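Storing pinned insects at home: workshop notes

Drawers and store boxes

A closed drawer keeps specimens in good order only if the lid seals and the lining holds a pin upright. Test the lining before filling a box. Push a size 2 pin in to half its free length and tilt the box to vertical. If the pin leans, replace the lining. Polyethylene foam is the usual choice. Old cork can corrode pins where it meets them, and the green deposit that forms will eventually split a beetle or the thorax of a moth.

Cut foam with a long blade in one pass. Repeated short strokes leave a ragged edge that sheds crumbs into the box. Glue only at the corners, so the sheet can be lifted out later.

Freezing against pests

Museum beetle larvae will reduce a drawer to dust in one summer. Seal the box in two polyethylene bags, press out the air and place it in a chest freezer for two weeks. After removal, leave the bags closed for a full day at room temperature. Opening early lets condensation form on the wings.
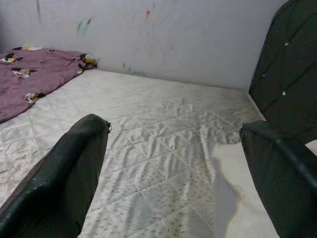

Huguette Desjardins writes that one freezing was not enough for her Fortin boxes, which still had live larvae in May, and that a second round a week after the first cleared them. A second round is sensible for any box bought used. Check for fine brown powder under each specimen at every inspection.

Humidity

Keep the room under 50 percent relative humidity. A Larnico strip gauge is adequate for a cabinet of 40 drawers if it is read at the back of the lowest drawer, where air moves least. Silica gel should be dried in the oven when the indicator beads change color. Do not store boxes against an outside wall.

Labels

Print on acid-free card with pigment ink. Locality, date and collector go on the upper label, the name on the lower. Set both with a pinning block so the heights match across the drawer. My own ledger runs to 299 entries, and the 149 labels written in ballpoint have all had to be redone.

Last revised 7 Nov 2022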